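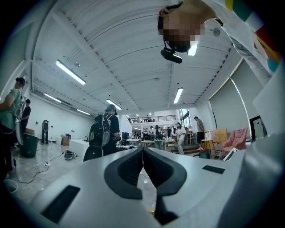 Esten, 17th June

Shared Floor Walk-Through: Hand-Held Grippers and Head Cameras
Completed by Neelam Bansal for the Flumix project

Thank you all for putting up with me and my clipboard again! As before, each point gets OK, FIX or ASK, and my comments (which do run on a bit, I know) go underneath.

1. Finger pads clean and seated, no splits in the rubber: OK
Please keep wiping them at every changeover, even when you're in a hurry to get going.

2. Head strap snug and camera locked before the grippers are picked up: OK
If it pinches, do say so and we'll find you another strap. A sore forehead makes for a very long afternoon.

3. Cables kept off walking routes: FIX
We have cables on the floor, and people cross this room all day long with their minds on other things. Menon cable covers are on order, and until they come I'd like the runs taped down flat.

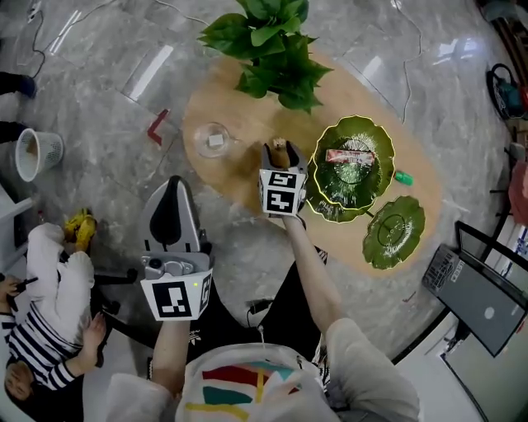 4. Table items limited to what the task sheet calls for: ASK
I'm easygoing about plates and plants, but anything edible should be on the sheet by name, and once it has been handled with a gripper it goes in the bin and never in anyone's mouth, however tempting.

5. Marker blocks firm on both grippers, faces unscratched: OK
The Mikden guide asks for a check every 473 pickups. I'd much rather you looked whenever you sat down, as it takes a moment and saves a lot of grumbling later. 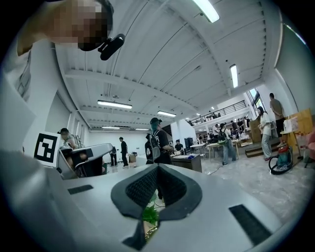 6. Elbow room between neighbors: ASK
Rule 5 in the February edition says to speak up before you step behind anyone wearing a head camera, and I'd love to hear it said out loud more often. A cheerful "behind you!" is plenty.

7. Bags stored away from work spots: FIX
Hooks, please, or under the stairs.

Items 3 and 7 stay open until I've signed them off. Come and find me if any of this is unclear, I'm always glad to talk it through.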